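August 11, 2025

I want to write down the matter of the headphones, so that next year I can read it and see what kind of person I was this summer.

My old ones are Kemix. I bought them in the first month after I moved to this country and I wore them every day on the bus, when I still did not understand what people around me were talking about. The left side makes a small crackle now when I turn my head. The cushions lose black crumbs, and I find them on my neck in the evening when I wash. But they play. If I sit still, they play very well.

In May the Girard company showed their new model and I read about it during lunch. Since that day I am not free. They are called Tremum, they come in gray, dark green and a color that the company calls "sand," and they can be connected to two devices at the same moment. I do not have two devices which I want to hear at the same moment. I have a phone and a slow computer. Still, I read this line many times and each time I felt that my life was missing something.

The price is 165 dollars. I wrote this number on a piece of paper and put it on the refrigerator, because in my family we always did so with expensive things. My mother said that if you can look at the price every morning for a month and still want it, then you may buy it. I looked at it for the month, and then for another one, and I still want it. But the rule was made for a washing machine, and I am not sure it works for headphones.

Tonight I did again what I do most nights. I made tea, I opened the forum where the owners write, and I read until the tea was cold. There is one long discussion about the hinge. Somebody says it becomes loose, somebody else says that this was only the first series. A third person has made a table with the battery hours of every pair he has owned in his life. I respect this man very much. I have now read all 8 pages of the hinge discussion, two of them twice, and I have never touched this hinge.
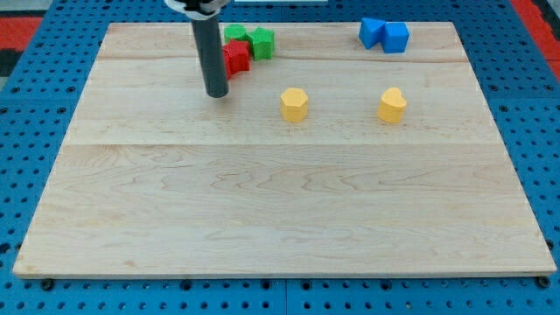

The battery is the other thing. The Tremum is supposed to play for 90 hours. I tried to imagine when I would need this. My bus takes forty minutes. If I forgot to charge them for weeks, they would still be alive, and I would be a person who forgets to charge things and is not punished. I think this is what I would be paying for. My Kemix must be charged every second evening, and I do it at the same time as I set the alarm clock, and to be truthful it has never been a difficulty.

I also went to the Gasisska shop after work to try them. I told myself that it was on my way, but it is four stops in the wrong direction. They had a pair in sand on a little stand, with a cable so that nobody can walk out with it. I put them on and the shop became quiet. The music was some piano piece that the shop had chosen, not something I would listen to, and I stood there until it ended. Then I turned my head left and right, like I do at home, to hear if there was a crackle. Of course there was none. The young man at the counter asked if I needed help and I said no, thank you, I am only looking. This was the first sentence I learned to say in shops here, and I still say it too fast.

What disturbed me a little was the weight. They are heavier than mine. On the forum they say you stop noticing it after one week. It can be so, but I noticed it in the shop, and I also noticed that the band pressed on the top of my head exactly where I get a headache in winter. I did not want to notice this. I took them off and put them on again in a different position, as if I could find a place where my head was better.

Another point against: the shop gives no discount for old pairs. I had hoped for something, even a small amount. The paper on the wall says only that they take old devices for recycling, free of charge. So I would give them my Kemix and receive nothing, and I would not like to see them go into that box with the chargers and the broken remote controls. I would probably keep them in the drawer with my first phone.

There is a loyalty card as well, and I have one. I have 3,000 points on it, which sounded to me like a fortune. I asked at the counter, on my way out, what I can get for this. I can get a screen cloth, or a cable holder. I said I would think about it.

At home I looked for new cushions for the Kemix. They exist, and they cost less than a dinner. It is written that you pull off the old ones, clean the plastic ring with a dry cloth and press the new ones until they click. I could do that at the kitchen table. For the crackle I found only one video, in which a man opens the left side with a very thin screwdriver and speaks all the time about his dog. I don't have such a screwdriver. I watched until the end.

So I have ordered the cushions, in black. The paper with the price is still on the refrigerator. I took it down once this evening and then put it back, a little lower, behind the bill for the water.

I must sleep now, it is late and I have the early bus. The Kemix are charging. I checked the forum one more time before writing this, and somebody has started a new discussion, about the dark green.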